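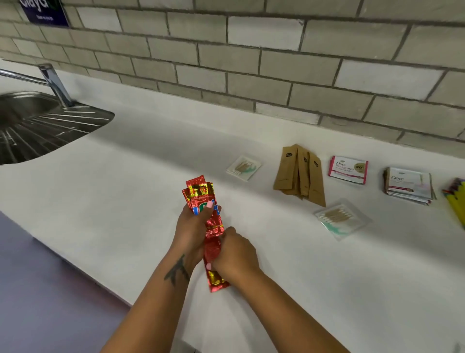 Figure 3. Separating foil packets at the sink counter.

4.2 Thin packaging. The Skilgate policy was trained on more than 1000 head-view clips of two-handed sorting. Foil was the hardest class. With the red packets in Figure 3, the fingers hide most of the print, so the label gives the grasp model little to work with - the flat Dove sachet to the right stays readable. Adding a crease term to the loss cut missed grasps on foil by 4 points.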